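I have slept in 7 apartments since leaving home, and in every one of them the bed turned into a table by the second week. Mail went on it. Groceries went on it. In the Plindcombe place I once kept a printer on it for most of December and slept in a sort of L shape. So I have opinions about this, and my opinion is that a bed should have nothing on it but a sheet, and that one box is how the whole thing starts!
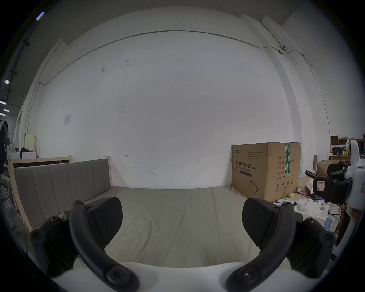
*The corner by the wall, where the mask box has settled in.*

One box! It's a big one, N95 masks according to the front, and I can see exactly how a thing like that ends up on a mattress. The corner is free, it's at a good height, your arms are tired. I'd do it too (I have done it, many times). But you can't make a bed around a carton. You tug one side, it slides, you give up, and the creases win.

My sister-in-law says I'm being fussy and that creases are what sheets do. Fine. She also owns a Sabbagh steam iron that cost more than my first car payment, so I don't think she gets a vote. I paid 32 dollars for my sheets and I'd like to see them lie flat once in a while. I'm partial to that soft sage green, too, next to a gray headboard. It's such a calm pair of colors, and then your eye goes straight to the cardboard.

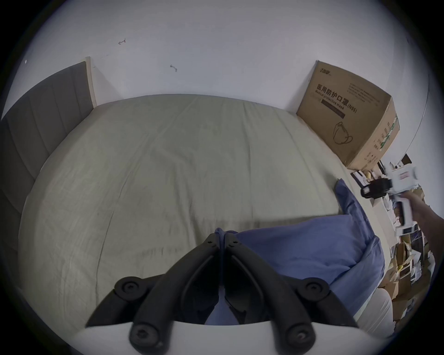
## Where I'd put the box

On the floor. I know, I know, floors get dusty, and people worry about anything medical sitting down there. Slide an old tray under it. Or clear one closet shelf on a Sunday morning, before coffee if you can stand it, and put the box there with the label facing out.

Then pull the sheet tight and go lie down in the middle of it, arms out.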